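The Basket by the Door

Every household and every office I have ever known owns a basket whose job is to hold things until somebody decides where they go. The decision is never made. The basket fills, a second basket is bought, and a person of good character begins to talk about drawers.

I have written about drawers in this magazine before, and 42 of you wrote in to say I was wrong about them. I stand by the drawers. But I spent part of August at Skedov, a shared work studio on the upper floor of an old textile building, and it was the basket that got me in the end.

Skedov rents desks to people who make small things and people who write emails about them. There's a kitchen corner, a long coat rail, and one white table that belongs to all of the tenants, so of course it gets treated like a bus shelter. Things are set down on it for a minute. The minute can run to several weeks.

Madalena Cunha was brought in to deal with the table. Her business is called Flurent, and her method, which she'll explain whether or not you have a train to catch, is to empty the container before arguing about the contents. Everything comes out. Everything gets its own patch of table. Then you stand there and look at it with your hands behind your back, like a visitor at a museum with a strict guard.

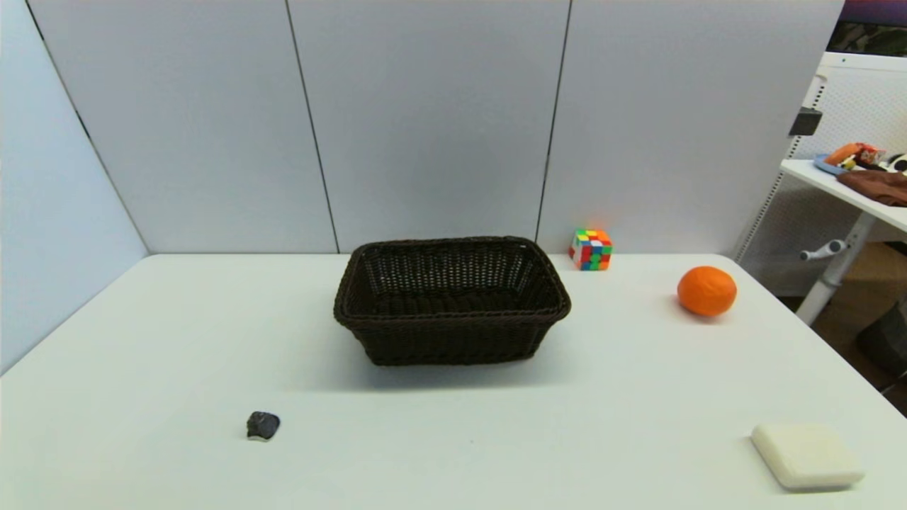

The shared table at Skedov, with the basket empty and its future undecided.

I have met fuller baskets and duller ones. An orange, a Rubik's cube nobody had solved, a pale block I would've bet was a sponge, and a dark lump over which the tenants split into factions. The charcoal party was led by a man who grills. The rock party had no leader and was louder. Cunha declined to rule. She said that a thing without a name can't be put away, only moved, and wrote "lump" on her pad.

The pale block was soap. I had to pick it up and sniff it, and I don't recommend sniffing things from a communal basket as a way of settling questions, but there we were.

Soap, Cunha holds, is the great test of a tidy mind. Most people will tell you it lives by the sink. Ask them where the spare soap lives and they go quiet. Under the sink, in the linen closet, in a suitcase since the last hotel? I own a bar from a place called the Batel that I've carried through three apartments without ever getting it wet. It's too nice to use and too small to give away. I have no plan for it.

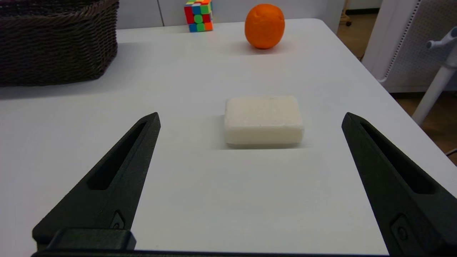
Leave the soap out where people can see it and it gets used, was Macedo's position, and it gets used up, and then there's one less thing to find a home for. Put it in a basket with a lid and you'll be handing it down to your grandchildren.

I found this hard to answer, and so did Cunha, who wrote it down under "lump."

The orange was easier. Fruit is the only clutter that comes with a deadline, and for that reason I've always respected it. The rule at Skedov is now that anything edible goes on the kitchen counter, and anything still on the counter at closing time belongs to whoever is hungriest. The cube was a tougher case. Three tenants claimed to have brought it in and all three admitted they couldn't do it. One proposed peeling off the stickers. He was not asked to speak again.

What do you do with the basket itself, though? I assumed it would be banished. It's a handsome thing, dark brown wicker with flared sides, and it looked faintly accused sitting there with nothing in it. Cunha wants it kept. Her view is that people will put things down no matter what you tell them, and it might as well be somewhere you can carry to the sink in one trip. She only asks that it be emptied when the trash goes out. Her fee for this opinion, along with the rest of the afternoon, was 858 dollars, and the studio paid it without visible pain.

I went home and emptied my own. It held two dead batteries, a key to no door I have, and a warranty card for a toaster I gave to my brother. I laid them out on the kitchen table with a decent space around each one and stood back with my hands behind me. Then it was dinnertime and I needed the table, so I put them all back in the basket.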